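Brutavik opens a weigh-and-pack room for small online shops 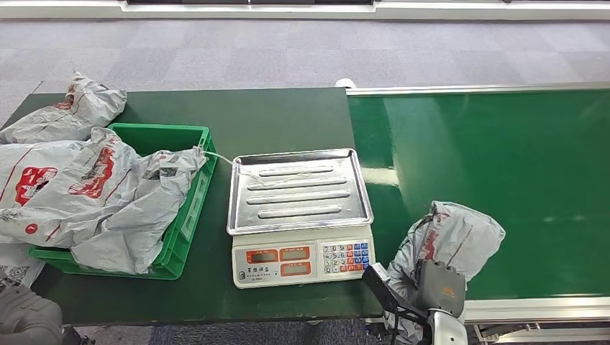
What we're opening

9 December 2019 — I've been packing parcels for other people for a good few years now, and I'm really pleased to say that Brutavik finally has a proper room to do it in. It's called Periva, it's upstairs from our old unit, and from February any small shop that sells online can book time at one of our packing tables.

The set-up is simple. You get a green worktable, a plastic crate for your orders, a weighing scale with a steel tray and a keypad, and the conveyor belt running right alongside. You bag it, you weigh it, you put it on the belt. I spent far too long working off a kitchen worktop with bathroom scales (please don't ever do this), so having everything within arm's reach still feels like a treat!

How it works

Bookings are for 2 hours at a time. That suits most of the sellers who tried it with us in the autumn, and if you need longer you can take the next slot as well, as long as it's free. Bring your own bags and labels if you're fond of them, or buy plain ones from us at cost.

We packed 1565 orders during the trial, mostly clothes and soft things that go in plastic mailing bags, with a bit of yarn and some very awkward lampshades. The lampshades taught us to ask about sizes before you book, so there's now a box for that on the form.

Who's joining us

Brouwer, who sell children's knitwear, have already taken a regular morning slot. Nekeo will be with us too — they do reusable shopping bags and tea towels, and they're easily the tidiest packers I've met. Between the two of them and our own customers we expect to send out nearly 400 parcels a week by the spring.

I'd like to add a second room by 2025, but let's get this one busy first.

Booking

The form goes up on the Brutavik website in the new year, and sellers from the trial get first pick of the slots. If you'd like to come and see the tables before then, ring the office and we'll find a time. Wear something warm on the way up, the stairwell is freezing.

Ends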